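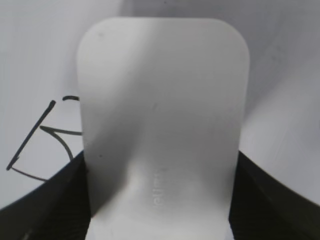

White plastic with rounded corners and molded lettering running up the middle. Good luck reading it.

Thu 8 March

Big week at the Brovora reuse room, folks! After a winter of boxes stacked up to the coat hooks, the household plastics shelves are open again, and I went over on the first morning to have a poke around (and came home with more than I meant to, as usual).

If you haven't been in for a while, the plastics used to be all mixed in with the glassware and the odd lamps at the back. Now they have a wall to themselves. Lids are in one bin, tubs and canisters are sorted by size, and the plain white stuff has its own shelf, which made me happier than a shelf probably should. I've been hunting for white storage pieces for my pantry since September, and the ones in the big stores are either flimsy or cost a fortune.

Inese Žukauskas, who is running the sorting this year, told me the hardest part has been the names. So much of the good older plastic has the maker's name molded right into it in the same color as everything else, and unless the light hits it just so, you can't make out a letter. "I tilt it, I squint, I rub a pencil over some paper," she said. "Then I put it on the shelf and let somebody else figure it out."

I tried the pencil trick on a tub at home and got three letters and a smudge, so I'm no help. But if you have a lid with no bottom, or a bottom with no lid, bring it along! They're keeping a matching table by the door, and two people found their missing halves while I was standing there. One of them had been holding on to a lid from 1984, a wedding present she couldn't bring herself to toss.

The room took in 548 donated pieces over the winter, and more than half have been washed and put out so far. The rest are in the Bahrami building across the lot and will come over as space opens up. Everything gets a look for cracks before it goes on the shelf. Little specks and scuffs are fine - Inese says a dab of baking soda paste gets most of them off, and the ones that stay put don't hurt anything.

Prices are the same as last year, and you can still fill a Garkix bag for 2 dollars on the last Saturday of the month. Drop-offs go to the side door on Drerkden Street, please, and rinsed out if you can manage it. They can't take anything that has held paint or motor oil. The room is open until 17:00 on weekdays, and parking is free in the back lot.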